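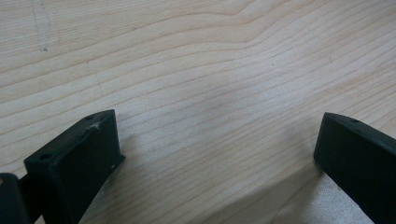 Ornthorpe Allotment Association
Minutes of the August meeting, held in the hut, Sunday, 4 pm

Present: as per signing sheet. Apologies: two received by phone, one note through the letterbox.

1. Minutes of last meeting
Read and agreed. One correction: the skip was delivered to the Drusis Lane gate, not the bottom gate. Amended by hand on the hut copy.

Matters arising: lock on bottom gate now replaced, same code as before. Broken pane in the old greenhouse still not done. Carried over again.

2. Water
Main item, took most of the first half hour.

Pressure at the top end very poor in the evenings. Plots near the hedge getting a trickle after six. Tanks on the middle path fine. Suspected leak between the second and third tanks, ground is soft there even after the dry spell and the couch grass is very green.

Water bill read out: £237 for the quarter. Higher than same quarter last year. Long discussion. Some felt it was the leak, others felt it was hoses being left running. Reminder that hoses are for filling butts, and not to be left unattended on beds. Sprinklers are not allowed at all, this is in the rules and has been for years.

One plotholder asked if we could have a meter of our own on the branch to the top end. Would show quickly whether water was going missing. Cost not known. To be looked into.

Agreed: dig a trial hole beside the third tank the weekend after next. Bring own spade. Water to be off from 9 am that day until the hole is filled in, notice to go on both gates.

Agreed: no change to rents until we know what the leak is costing.

3. Blight
Seen on potatoes at the lower end and on outdoor tomatoes on at least one plot next to them. All haulms to be cut and taken off site or bagged, please do NOT put on the shared heap. Several people had done so already, heap has been turned and the worst pulled out.

Question from the floor about whether tubers are still OK to eat. Feeling of the meeting was yes if sound and lifted after a fortnight or so, but check them often in store and don't keep any for seed.

Growers of Marulanda (the red maincrop some of us tried this year) reported it held up better than the others. Small number of plots so not much to go on. Will ask again next month when everyone has lifted.

4. Shared compost heap
Bays too full. Bay three not usable, front boards have rotted through. Pallets offered from a plotholder's work, accepted with thanks. Needs two people and a van.

Also: things going in that shouldn't. Cooked food, a carrier bag of cat litter, bindweed roots. Rats seen near bay one in broad daylight. Sign to be redone in bigger letters.

Coffee grounds and tea leaves are fine, loose please. Long talk about grounds. Some put them straight round their lettuces and swear by it for slugs, others said they had tried it and the slugs walked across. No agreement. All happy for grounds to go in the heap as long as they're mixed in and not dumped in a lump. Capsules and pods are a different matter, several found whole in bay two when it was turned.

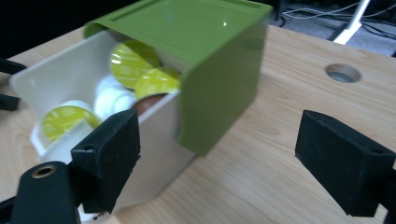
Can coffee capsules go on the heap if they are pushed well down?
They need to be opened first, with only the grounds going in the heap and the rest taken home. Even the sort sold as compostable won't rot properly in ours, it doesn't get hot enough for long enough.

Agreed: above to be added to the new sign.

Grass clippings also raised. Thin layers, with cardboard or dry stuff between. The big wet slab in bay one needs forking out, was smelling by the time of the meeting.

5. Plots and waiting list
Four plots given up since spring. Three now let, keys handed over and deposits paid. The last is the long one by the brambles, badly overgrown. Suggested splitting it into two half plots and strimming before letting. Agreed, on a show of hands, one against. The objection was that half plots mean more sheds.

Plot inspections: carried out earlier in the month. Letters going to those plots under the agreed level of cultivation. Reminder that anyone ill or away should just say so and no letter will be sent.

Plot 77: shed roof has come off and is lying on the neighbour's beans. Holder has been contacted, says will sort this week. To be checked.

Waiting list is open again for village residents only.

6. Autumn show
Same hall as last year if we can have it. Prerkholm gardening club have asked to join in with us this time, sharing hall hire and the teas. General feeling in favour. A few worries about who judges what. Suggested that their judge does our veg and ours does theirs. Prerkholm to be asked.

Classes: onion class to be split into dressed and as grown. Longest runner bean stays. Giant marrow class very thinly entered last year, one entry, but kept in after some strong feelings. New class for a jar of chutney, any fruit or veg, must have a plain lid and a label with the date made.

Entry fee to stay the same. Children free.

Tables: still short. Can anyone with a pasteing table please put their name on the sheet in the hut.

7. Seed and sundries order
Drusis catalogues have come, pile on the shelf by the door. Please take one per plot. Orders in the envelope by the October meeting with the money, order cannot go off until it's all in. Last year's was held up three weeks by late payers and the shallots had sold out.

Garlic and autumn onion sets are on a seperate form, much sooner. End of September.

Bulk manure: farm will deliver again, top gate only, lorry can't turn at the bottom. Cars need to be off the track that morning.

8. Any other business
Bonfires: not before October. Complaint had from the houses on the lane, smoke on washing.

Dogs on leads. Again.

Somebody's wheelbarrow (green, flat tyre) has been by the tap for weeks, please collect or it goes in the next skip.

Hut kettle has packed up. New one agreed, out of tea money.

Bees: request to keep a hive at the hedge end. Needs more thought, insurance to be checked, neighbours to be asked. On the agenda next time.

Meeting closed 5.40 pm.

Next meeting: September, same time, hut. If wet, bring a chair, the bench is outside.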